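Progress note to Rosora, for the December check-in

Okay, so the handling rules are finally in a shape I'm happy to show you! When we started, the Conitz draft ran to 106 separate rules, and a lot of them said the same thing in different words (I found two on tabletop clearance that disagreed with each other). I've merged and trimmed, and the version at Noment now fits on 2 pages, which people will read at the bench.

We've logged 745 recordings under the new rules so far. Nearly 200 of the older ones got sent back for relabeling, mostly for missing start notes, and I'd say that job is halfway there. It's slow, dull work and I underestimated it, sorry!

The rule that caused the most argument is the one about starts. Every recording now begins over a bare stretch of table with the fingers open, and the operator holds still for a moment before reaching for anything. Some folks felt it wasted time. I get that, but the Kodikara reviewers kept asking how we knew where one attempt ended and the next began, and we had no good answer before.

Still open: we don't have an agreed rule for worn fingertips. Right now it's "swap them when they look bad," and that means something different to each of us. I'd like to write down a proper check, and I'd need a bit of the hardware money moved over to buy spares. Could you let me know by Thursday if that's okay? The stop-and-report rule is done and signed off, and the training sheet to go with it is with the printer now.
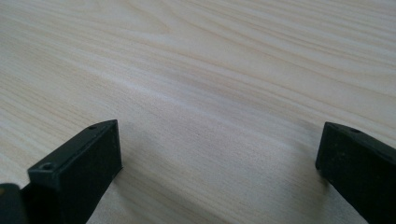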